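The Long Apprenticeship of Lenka Sokol

After a decade of supporting roles, the actress takes the lead in a revival that few producers wanted to finance

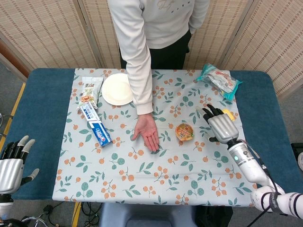

Lenka Sokol opens this month at the Altcombe Playhouse in The Orchard Tenant, a play last staged professionally when she was in elementary school. The production runs for 35 performances and marks her first leading role in a theater of any size. She plays Marta, a widow who continues to set the table for a family that has left the district, and much of the first act passes at that table with little dialogue. The director, who trained in mime, has asked the cast to treat every gesture there as a line of text. An open hand, palm up and fingers extended beside a small plastic cup on a cloth of green leaves and orange berries, can carry as much of an evening as a speech. Sokol has described the discipline as the hardest she has encountered, and the most useful.

Her route to the part was indirect. Sokol entered the profession through radio, reading continuity announcements and short fiction for a regional station in the early hours of the morning. The work paid modestly and brought her no public recognition, but it gave her a voice that casting directors began to ask for. A season of touring followed, then a recurring role in the television drama Jerkelberg, in which she played the sister of a customs officer across 4 series. Viewers came to know her face and, by her own account, seldom her name.

The character was written out after the network shortened the final run. Sokol speaks of the decision without bitterness. "I had become comfortable," she said during a break in rehearsals. "I knew where the camera would be and what the scene would ask of me. When that ended I had to find out whether I could do anything else."

For a time the answer was uncertain. She auditioned for two musicals and was cast in neither. She recorded audiobooks, among them a family saga that required her to distinguish between three generations of women with the same first name. A comedy pilot in which she played a driving instructor was completed but never broadcast. Her agent advised her to accept a presenting job on a daytime property program, and she came close to signing the contract.

The invitation from Altcombe arrived in February. The theater's artistic staff had been seeking a play for its smaller auditorium, which seats 301, and had settled on The Orchard Tenant after a reading attended by the company's principal supporters. Opinion at the reading was divided. The play has only one location, no interval in its original form and an ending that audiences at the first production reportedly found abrupt. Several co-producers withdrew. The budget was reduced, the orchestra planned for the second act was replaced by a single cellist, and rehearsals were moved to a church hall on the edge of town.

Sokol accepted the role on the day she finished the script. She then asked for a longer rehearsal period than the theater customarily allows, and offered to work the additional week without a fee. The theater agreed to the extra week and paid her for it.

Her co-star, who performs under the single name Umer, is better known for stand-up comedy and for a brief appearance on a televised dance contest, from which he was eliminated in the second round. His casting as the landlord's son attracted more press attention than the play itself. Those who have watched rehearsals report a restrained performance, with the comic timing kept in reserve until the final scenes.

The costumes are by the Liepiņa workshop, whose designs for historical drama are familiar from several recent film productions. For this staging the workshop has avoided period detail and dressed the company in plain modern clothes. Marta wears the same gray coat throughout, and it is altered slightly between scenes so that it appears to grow too large for her.

Advance sales have been steady. The theater has set aside 100 seats at a reduced price for the opening week, and a transfer to a larger house is under discussion, although no agreement has been reached. Sokol has declined to comment on the transfer. She has accepted a small part in a feature film to be shot after the run closes, and has returned to the radio station where she began, where she will read a serial in ten parts later in the year.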